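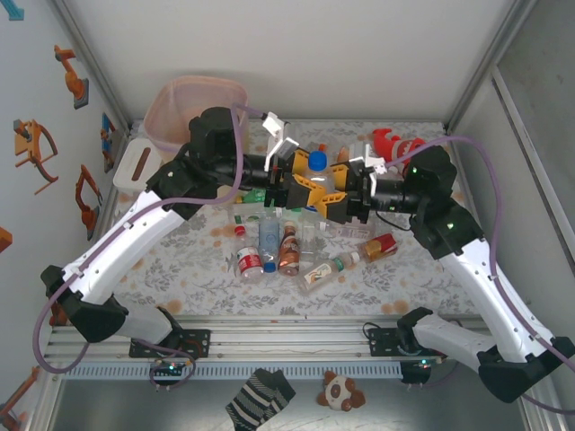

트루드버그 재단 담당자님, 10월에 보고드린 뒤로 제일 큰 일은 역시 림데일 작업실 공개의 날이었습니다! 신청서에 "지역 주민에게 작업을 직접 보여 드리겠다"고 적을 때만 해도 솔직히 막연했는데, 막상 날짜를 2020년 12월 4일로 잡고 나니 준비할 게 끝도 없더라고요. 시연 과제는 라만 과제의 두 번째 항목인 '병 정리'로 골랐습니다. 팔 두 대가 가운데서 만나 파란 뚜껑 물병 하나를 같이 붙들고 있는 장면은 어른이고 아이고 할 것 없이 다들 유리에 이마를 붙이고 보셨어요(닦느라 고생 좀 했습니다). 방문객은 모두 101명이었고, 네 번으로 나눠 모셨습니다.

첫 회차는 제가 설명을 너무 길게 했습니다. 제어 주기 이야기까지 꺼냈다가 앞줄 꼬마가 바닥에 앉아 버리는 걸 보고 바로 접었어요. 둘째 회차부터는 아브레헤트 아옐레 연구원이 진행을 맡고 저는 옆에서 비상정지 버튼만 잡고 있었는데, 이쪽이 훨씬 나았습니다. 아브레헤트는 설명을 먼저 하지 않고 "다음엔 어느 병을 집을 것 같으세요?" 하고 물어보면서 시작하더라고요. 다음 행사 때도 이 방식으로 갈 생각입니다.

병 정리 과제, 어디까지 왔나

재단에 약속드린 시연 기록은 2,000건이었고, 현재 2,163건까지 모았습니다. 목표는 넘겼지만 종류별로 보면 아직 고르지 않아요. 투명한 생수병 쪽이 많고 라벨 색이 진한 병이나 납작한 포장은 적습니다. 그래서 공개의 날에는 일부러 섞어서 깔아 봤습니다. 초록색 병, 갈색 커피 음료병, 라벨 없는 투명한 병까지 잎사귀 무늬 천 위에 눕혀 놓고, 한 팔은 펩시 라벨 붙은 병을 통 위로 가져가고 다른 팔은 그리퍼를 벌린 채 탁자 위에 있는 식으로요. 두 팔이 번갈아 일하는 게 이번 분기의 핵심이라 이 부분을 꼭 보여 드리고 싶었습니다.

빨간 인형은 질문을 정말 많이 받았습니다. 이빨이 보이게 입을 쩍 벌리고 구석에 있으니 아이들이 로봇보다 그쪽을 먼저 찾더군요. 벽에 붙은 주황색 로봇 팔 그림도 인기가 좋았고, 하나 떼어 가도 되냐는 분도 계셨어요. 죄송하지만 안 된다고 했습니다.

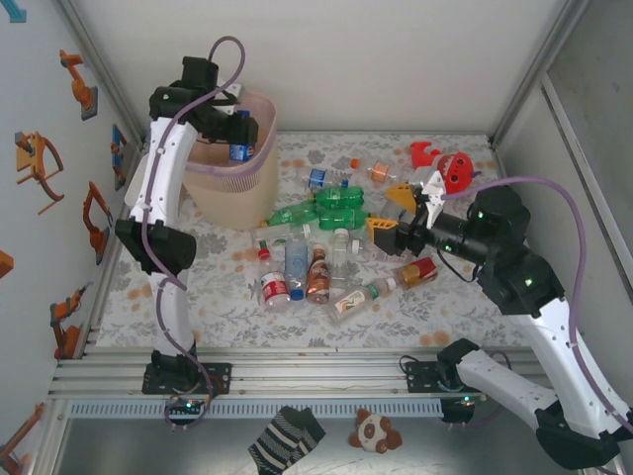

방문객이 물어보신 것들

질문지를 따로 돌리지 않고 칼키단 알레마예후 선생님이 문 옆에서 받아 적어 주셨습니다. 많이 나온 것만 옮깁니다.

찌그러진 병도 집을 수 있느냐. 살짝 눌린 정도는 되는데 완전히 납작해지면 아직 자주 놓칩니다. 현장에서도 그렇게 말씀드렸어요.

라벨을 읽느냐. 글자를 읽고 고르는 단계는 이번 과제 범위가 아닙니다. 다만 분리배출 때 필요하지 않겠냐는 의견이 여러 번 나와서 후속 제안서에 넣을지 내부에서 이야기하는 중입니다.

느리다, 사람이 하는 게 빠르겠다. 네, 맞습니다. 반박할 말이 없었고요, 공개된 자리라 속도 상한을 평소보다 낮춰 두었다는 정도만 덧붙였습니다.

로봇한테는 뭐가 보이느냐는 질문도 많았는데, 이건 손목 쪽 영상을 같이 보면서 이야기하니 금방 통했습니다. 파란 뚜껑이 화면 한가운데를 크게 차지하고, 옆면의 가는 세로 홈과 거기 맺힌 작은 물방울까지 보이니까 "어, 이렇게 가까워요?" 하는 반응이 나왔어요. 그런데 뒤쪽 분홍빛 바구니는 살이 줄줄이 번져 있습니다. 팔이 움직일 때 생기는 이런 흐림을 줄이는 게 저희 숙제이고, 클렌디텐트에서 받은 동기화 모듈을 아직 제대로 못 붙인 것도 여기에 걸려 있습니다. 일정보다 늦었습니다.

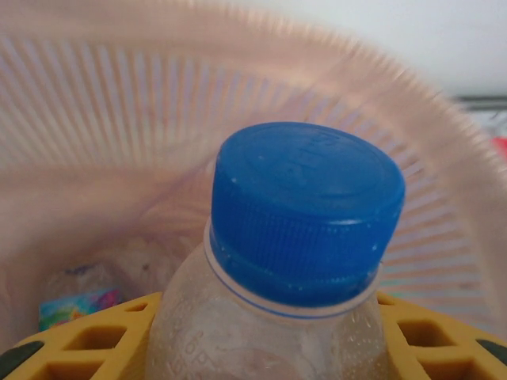

다음 분기에 할 일과 부탁드릴 것

우선 기록의 종류를 맞추겠습니다. 새로 모으는 분량은 색 있는 병과 납작한 포장에 몰아서 배정했고, 이미 모은 것 중 흐림이 심한 구간은 아브레헤트가 표시를 달고 있습니다. 표시 기준은 초안이 나와 있으니 필요하시면 바로 보내 드릴게요.

동기화 모듈은 클렌디텐트 쪽 기술 담당자와 통화 일정을 잡는 중입니다. 저희 배선 문제인지 설정 문제인지부터 가려야 하는데, 배선이면 케이블 교체비가 조금 듭니다. 장비 유지비 항목 안에서 처리할 수 있어 보이지만, 혹시 항목 간 이동이 필요해지면 미리 여쭙겠습니다.

부탁드릴 건 하나예요. 봄에 공개의 날을 한 번 더 열고 싶은데, 원래 계획서에는 1회로 되어 있습니다. 칼키단 선생님 학교에서 학생들을 데려오고 싶다고 먼저 말씀해 주셔서, 횟수 변경이 가능한지 알려 주시면 장소부터 잡겠습니다. 트루드버그에서도 한번 와 보시면 좋겠어요! 지출 내역과 회차별 방문 인원표는 별첨으로 보내 드립니다.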